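Textile Care and Storage, Course Handout 4
Folding, rolling and the problem of the crease
Instructor: Renata Olivares
Fri 10 March

Please read before the practical session. Bring your own pencil, no pens in the workroom.

1. What is a crease

A crease is a place where the fibers were bent and stayed bent. In the first weeks the fiber can still recover if we open the cloth and let it rest. After years under weight, the fibers on the outside of the bend are stretched and some of them break. In silk this happens early. Wool forgives much more. Cotton is between the two, but cotton with starch behaves worse than cotton without it, so always write on the record card if you feel starch.

Many students believe that the crease is only a question of appearance. It is also the place where dirt collects and where color is lost first.

2. Before you fold anything

Lay the piece open on a clean, flat base. Look at both sides. Write down the trims, the closings and the old repairs, with their position. Trims need special attention because they are often made from another fiber than the cloth, and the two do not shrink or stretch together. A metallic thread, if there is one, must never be on the inside of a fold.

Dark cloth is difficult to examine. The eye does not find the folds, so use a low light from the side and feel slowly with the flat hand.
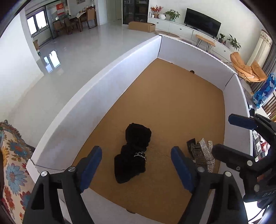 Fig. 1. Black fabric with a scalloped trim in white and silver, in a crumpled bundle.

Accessories are kept separate from the cloth and get their own line on the card. Do not pin them to the textile, also not for one hour.

3. Flat, rolled or hung

Flat storage is the first choice for most pieces. If the box is too short, make as few folds as possible and put a soft roll of tissue inside each one. The roll should fill the bend fully. If you press it with a finger and it becomes flat, it is too thin.

Rolling is good for long pieces without lining. Roll in the direction of the warp, with the decorated side out. Lined pieces should not be rolled, the lining will wrinkle.

Hanging is only for strong garments with good shoulders. In the Dorlow collection, which Abdul-Rahman Ayaaba will present in July, 70 coats were moved from hangers to flat boxes. He will explain how the choice was made for each coat.

4. Refolding

Open the piece every 2 years and fold it again in a different place. Mark the date on the card and make a small drawing of the new fold lines.

Homework: choose one garment from home, fold it in two different ways and draw the fold lines for both. One page is enough. Give it to me at the start of the practical session.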